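This site uses cookies to keep you signed in and to count visits. Accept | Manage settings

30th April
By Verena Wyss and Lertchai Somboon

4. What people keep, and where they keep it

4.1 The household visits

When we first planned the Trorik study we imagined, a little innocently, that a home medicine supply would be a thing with edges. We pictured a cabinet over a sink, or a shoebox on a high shelf, and we wrote our first visit guide with that picture in mind. The guide asked people to "open the place where medicines are stored" and then left one blank line for the name of the place. By the end of the first week our interviewers had written up the margins of nearly every sheet, and Siriporn Intarasuk, who trained them, very kindly sat us down and told us the line would have to become a page.

The final sample was 149 households in Kovedside and the streets just uphill from it. Between them they brought out 1,918 separate items, by which we mean anything bought, prescribed or handed down for the treatment of a person. Pets were left for another day, to the great disappointment of one gentleman with an elderly spaniel and a good deal to say. Of the 1,918 items, 1,328 were still in the package they were sold in. The rest had been moved into jars, envelopes, pill boxes and, in one home we remember fondly, a set of labeled jam pots going back to a grandmother.

Each visit had the same shape. The interviewer sat down with whoever looked after the medicines, which was very often one person for the whole family, and asked that everything be gathered in one spot. Then they talked through it piece by piece: what it was for, who it belonged to, when it was last used, and whether it would be used again. We asked for no tidying beforehand and we are grateful that most people took us at our word.

4.2 The drift of small packages

The pattern that surprised us most has to do with size. Large bottles and family packs had homes. People could name the shelf without getting up, and they were usually right. Small packages, meaning single tubes, droppers and short strips of tablets, wandered. They turned up in coat pockets, sewing baskets and the drawer with the takeout menus, and people would often remember one of them halfway through a conversation about something else and go off to fetch it.

We think there are two things going on. A small tube is bought for a short trouble, a sore eye or an insect bite, and it lives near the person while the trouble lasts. When the trouble ends there is no moment at which anyone decides where the tube should go. It simply stays beside the bed or in the bag, and other things settle on top of it. The second thing is language. Many families in Kovedside read one language at work and another at home, and a few read a third from the place where an aunt or a brother now lives. Packages arrive from all these directions. A carton printed mainly in one script may be perfectly clear to the mother of the house and a riddle to her son, and so it stays on her side of the room (see Figure 3).

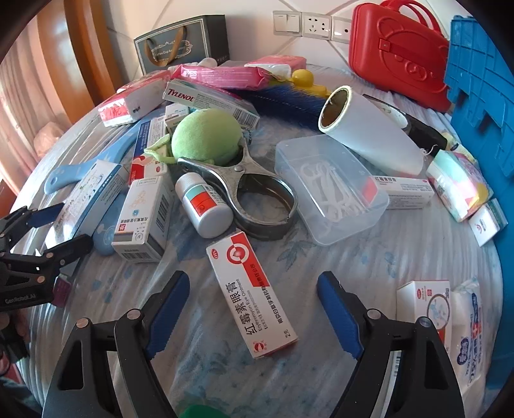

4.3 Who remembers

Having followed the packages, we turned to the people who keep track of them. In most homes the memory of the supply was held by one person and had never been written down. Waraporn Boonchu, who carried out many of the longer interviews, calls this person the "rememberer," and the word has stuck with us through every draft. Rememberers knew which cream had stung, which syrup the youngest would spit out, and which box was being saved for a visit home.

The trouble comes when the rememberer is away. Several people told us about evenings spent on the phone, holding up one box after another and reading out whatever letters they could manage. Arsen Zakharchenko has suggested a plain card, kept with the supply and filled in by hand, with room for the everyday name of each item in whatever words the family uses. We tried a first version of the card in February with a handful of Kovedside families and we describe how it went in Section 5, along with the changes they asked for, the chief one being a much bigger space for notes.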